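**Dornance says its Oston cell can be set up in a simulator. The floor crew is waiting to see.**

Dornance has started doing part of the setup for its Oston packing cell on a computer, before anyone touches the real arm. The company says the wrist view is now checked in simulation first, and that this has cut the time the cell stands idle for a changeover.

How much time is harder to pin down. Dornance gives a figure of 426 simulated pickups for the latest round, done in May, but would not say how many of the same pickups were then tried on the real cell. The maker of the software, Kinow, talks about more than 1000 runs a night. Runs are cheap when nothing can get bent.
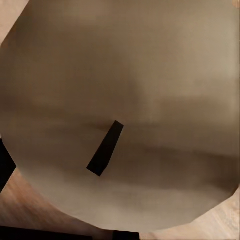

*A simulated close-up view from the Oston setup work, with a dark bar showing against a broad beige disc.*

Carys Mathias looks after the cell on the day shift and has done so since it was put in. She is not against the idea. "It tells me if the arm is going to reach," she said on Thursday. "It doesn't tell me the pads are worn, and worn pads are most of my week."

She also doubts the surfaces. Simulated ones look smeared up close, she said, and the edge of a round part can come out as a row of straight pieces. Dornance says that makes no difference to the pickup points. It has not published the test behind that claim.

The real arm still gets its pads checked by hand every 400 cycles, the same as before. Foulkes, which has the service contract, said it had not been asked to change anything.

Dornance plans to move a second cell to the new routine this summer.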